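Workshop notebook -- the shared bench, Prillport
December, kettle on, started writing at 4 in the afternoon

Shared 3 times · 2 comments

Carrying on from where I left off, which was me grumbling about the wrist mount. I printed the new bracket overnight on the slow profile and it came off the bed lovely and flat, so thank you Marilou for nagging me about the brim. The two little ears that take the screws are a shade thicker than before and I've rounded the inside corner where the old one cracked. It went on without a fight. The camera now looks straight down past the fingers and I can finally tell what the hand is up to without craning my neck.

I should say for anyone picking this book up cold that we are still on the knitwear job. Ifor's idea was that if Lã (the arm, not the wool, although yes, that's where we got the name) can hold a heavy knit and carry it over to a rack without dropping it, then everything thinner ought to be easier. I'm not so sure, thin things have their own ways of being awkward, but a dark ribbed jumper is what we've got and it's a good honest weight. We're holding it from underneath for now, with the fingers coming out below the cloth.

Grip settings: I began with the close current at 700 mA, because that was what was left in the config from the Loreck motors, and it was far too much. The fingers shut with a proper snap and the rib got a crease you could have ruled a line with. Brought it down to 400 and it's much kinder. I did try 300 as well, just to know, and the cloth crept on me straight away, so 400 it stays until somebody has a better reason.

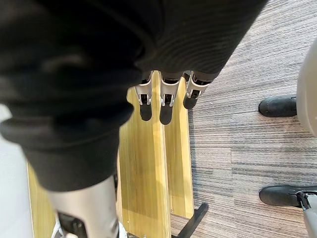

The other thing I wanted to get down before I forget is the cable. Xóchitl spotted that the loom was rubbing where it goes round the elbow, and when I peeled back the sleeve the outer jacket had gone shiny and a bit thin on one side. Nothing through to copper, thank goodness. I've wrapped it in the cloth tape from the second drawer and moved the tie two holes further along, so there's more slack when the forearm turns over. It does flap a bit more now -- please don't tighten it back up when you see it, that's meant! I'd like to replace the whole run properly with the silicone stuff when Guadalupe puts the next Wurnthorpe order in, and if there's room on the order could we have more of the M2 screws, the short ones. I am down to the ones with chewed heads.

Travel near the rack is still my worry. With a garment hanging off the hand, the camera loses a great chunk of its view to knitwear, and the bit it loses is on the left, so I've been trying to get the planner to lean on the right-hand side for its bearings. There's plenty of edge to find over there with the pale wood slats standing up, at least when the arm is going slowly. At speed they smear into one another and the edge finder throws up its hands. I've halved the approach speed over the last stretch and it feels like watching paint dry, but I'd sooner have slow and dull.

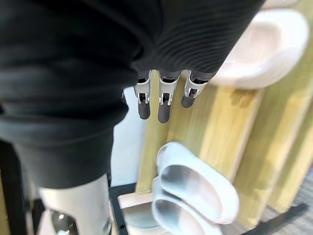
Wrist camera, slats blurring on the right, white slippers low in the middle.

Feng-yi had a good thought over tea, to grab stills only when the joint speeds drop under a threshold and let the arm coast on its last good guess in between. I think that's a morning's work if I don't get clever with it. The timestamps from the two boards will need lining up first, and I have been putting that off since before we moved the bench.

To do, mostly for me:
- threshold idea, as above
- timestamps (sorry)
- print a spare bracket while the settings are still loaded
- find out who has the long ball-end hex key
- ask Ifor if the outer finger was always set at that slight angle, or if I did that when I refitted it

2 comments

Ifor: It was always like that. I shimmed it in the autumn and forgot to write it down. Leave it be for now.

Guadalupe: Screws added to the order. The hex key is in my coat, I'll bring it back tomorrow.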